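From: Simão Prata
To: smallcap-holders list
Date: Sunday, August 19, 2018
Subject: Re: Kunik half-year numbers and the Jurkine stake

Waweru wrote:

> I read the Kunik report twice and I still can't see where the
> Jurkine stake is carried. In May it had its own line. Now it seems
> to be folded into "other investments." Did they sell part of it?
> Also, is anyone keeping the shares through the dividend date?

They didn't sell. Look at note 19, near the back. The stake is still 30 percent, same as in the spring. What changed is the heading it sits under, and the comparison column was restated to match, so the old line is gone from both years.

I wrote to investor relations last week to ask why they moved it. The answer was two sentences long and said the new layout follows advice from the auditor. I don't read much into it, but I would have liked a line about it in the cover letter.

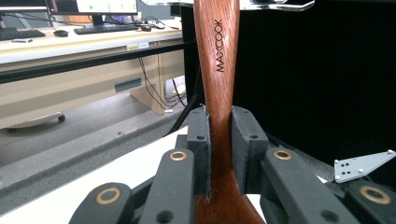 On the dividend, I'm holding. I own 400 shares, bought in 3 lots, and the last lot is still a little under water. The payout is covered by cash from the main business even if you leave Jurkine out completely. Debt went up slightly, mostly from the Kaken purchase, and the interest on it is fixed.

My one worry is inventory. It grew faster than sales for the second half-year in a row. Management says it is stock for the fall orders. If it hasn't come down by the next report I will probably sell the most recent lot and keep the rest.

Does anyone have the call transcript? I had to drop off before the questions started, and the replay link on their site asks for a password I don't have.

Simão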